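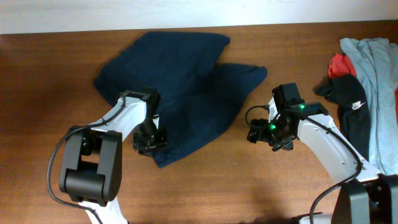 Navy blue, still creased.

LEG FOUR

Woke late. Of course. The one morning in May that mattered and the alarm was set for the evening, and I was out of the house with a banana in one hand and my shoes in the other and toast going cold on the side.

Bus gone. Ran to the next stop, which the coach had told me not to do, save your legs, save your legs, all week that was all I'd heard. Got on. Sat down. Shoes on my lap, the old Flokomas, left heel worn nearly through. Should have bought new ones. Had the money in March and spent it on a washing machine.

The Grorkier Relay has been run since 1860. Says so on the cup, says so on the board outside the pub, says so on the tea towels. Four legs. Up from Coste to the chapel, chapel to the reservoir, reservoir to the quarry gate, then the last one over the top of the Grorkier itself and down into the square. The last one was mine. I had never run it in a race. I'd run it in the dark, in the rain, once with flu, but never with anyone behind me.

Prerner Harriers behind me, for instance. Or in front, more like. Prerner had won it so many times they'd stopped cheering.

Got off at the quarry road. Half a mile still to walk and I ran that too.

"Where have you been?"

"Bus."

"You're two eight six. Pins are in the tin. You eaten?"

Number 286. Hands wouldn't work. Stuck myself in the thumb, bled on the six. My sister did the last two pins for me and didn't say anything, and she always says something, so that was worse.

Then waiting. I hate the waiting. You can't see the third leg from the gate until they come round the spoil heap, so you all stand there, hopping, looking at a corner. Eleven o'clock gone. A dog barking somewhere. The Prerner girl next to me in new spikes, doing those little jumps, knees right up. She looked about twelve. She'd run for the county.

"Nice day for it," she said.

"Yes," I said. Couldn't think of a single other word.

Someone came round the corner. Green vest, Prerner. She put her hand out, took the baton, went. Gone. Clean as anything. Then nothing. Then nothing. I counted in my head and lost my place and started again.

Then ours. My brother in law, purple in the face, arms everywhere, running like a man chasing a hat. He hit me in the wrist with the baton and I nearly dropped it.

"Twenty-three," somebody shouted. "Twenty-three seconds!"

Twenty-three. You can lose that tying a shoelace. You can't make it up on the Grorkier though, not against her, not in those shoes.

Went anyway.

The first bit is grass and it lies to you. Soft, gentle, you think oh this is fine. Then the wall, then the stile, then it tips up and your hands are on your knees. I went over the stile badly. Barked my shin. Kept going. Breath like a saw. Could see green up ahead, a long way up, a small neat green thing going up like it was on a string.

Didn't look again. Looked at my feet. Stone, heather, stone, sheep muck, stone. My mother ran this leg. Came second, and second again, and then had me. She used to say you don't race the hill or the others, you just get to the next post. There are posts all the way up, old ones, leaning. Got to the next post. Got to the next one.

Somewhere near the top the wind came over and I looked up by mistake and the green was bigger.

Not much. But bigger.

She was walking. Hands on knees, three steps walking, three running. The county is flat. They do it on tracks, they do it round parks. She hadn't been up here in the dark with flu.

Over the cairn and I could of touched her. Didn't. Saved it. And then down, and down is the bit I can do. Down is just not minding. You take your brakes off and let your legs go round and hope. Loose stone, then the gully, then the long wet bank where everyone sits down whether they meant to or not. She went round it by the path. I went through it. On my feet, mostly. Left heel of the Flokoma came right away and flapped, slap, slap, slap, all the way to the lane.

I could hear the square. I could hear her as well, breathing, coming back at me on the tarmac, because flat is flat and she was quick, my god she was quick. Past the post office. Past the pump. Slap slap slap. She came up on my right, level, I saw her elbow. The tape was there. I threw myself at it like somebody falling off a bus.

Lay on the ground. Sky. Faces round the edge of it.

"Who got it?" I said.

They were still arguing. Two men with a clipboard and a woman with a stopwatch, all talking at once. The Prerner girl had sat down on the kerb beside me with her head between her knees. After a bit she held out her bottle and I had some. It was orange squash, far too strong.

"What happend to your shoe?" she said.

I looked. The sole was hanging by the toe. I started laughing and it hurt, and she started as well, and my mother was pushing through all the people with her good coat on, shouting at me to put something warm round my shoulders before I caught my death.

"Did I win?" I said.

"They're looking at it," she said. "Sit up. Drink something. They're looking at it now."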